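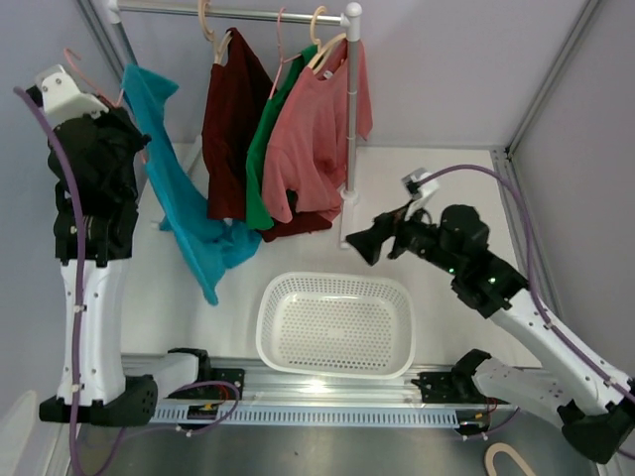

Every robot has rules! Some are written down in big thick books that grown-up engineers read, and some are taped to the wall next to the robot so that everybody sees them before they switch it on. You might think rules would make robots boring, but they are the reason robots can do cool jobs near people at all. Take a job you know well, like dealing with clothes. Two robot arms, a rack with shirts on hangers, an empty white basket – it sounds simple, and there is still a whole lot that has to be thought through before either arm is allowed to move.

Rule 1: Robots get their own space

A robot arm doesn't know you are there unless somebody has given it a way to know. It goes where its program sends it, and if your elbow is in that spot, too bad for your elbow. So good robot builders mark out the space an arm can reach, and often they put walls around it. At the Skilus workshop the rule is that no hands go inside while the arms have power. Not even for one second to pick up a sock!

Rule 2: There must be a way to stop

Somewhere close by there should be a big button that stops everything. It is usually red and shaped like a mushroom, so you can smack it with your whole hand. At Skilus they press it every single morning to check that it works. That may sound silly, but would you want to find out it was broken on the day you needed it?

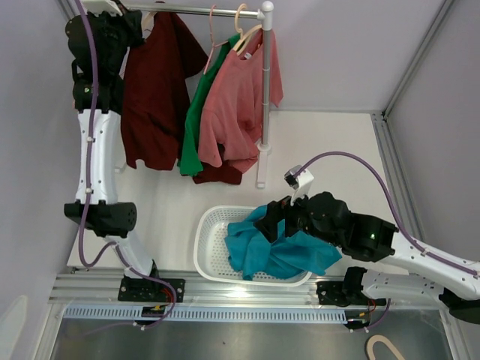 Rule 3: Two arms have to share

When you fold a sheet with a friend, you watch each other. Robot arms working side by side need something like that too. Their programs have to say who goes first, who waits, and how close is too close. The team's own limit is 5 centimeters. If the arms get any nearer than that, both of them freeze until a person has had a look.

Rule 4: Slow first, fast later

New moves are always tried slowly. Really slowly, like a sleepy turtle! Cloth is hard for robots because it flops and wrinkles and never lies the same way twice. The team's notebook says a new move has to be run 100 times at turtle speed before anybody may turn the speed up. (Last August one move took 47 tries before it went right even once, and then they had to start counting from the beginning.)

Rule 5: Keep the cables tidy

A moving arm drags its cables along with it, over and over, all day long. A loose one can snag on something or get pinched in a joint. Clips hold the cable close to the arm, with enough slack left over for bending. Go and look at the back of your TV and you will see why this needs a rule – what a mess!

Try it at home

Ask a friend to be the robot. The robot closes its eyes and can only do exactly what you say. Now get it to put a T-shirt in a basket, and agree on a stop word before you start. Then write down the rules you wish you'd had.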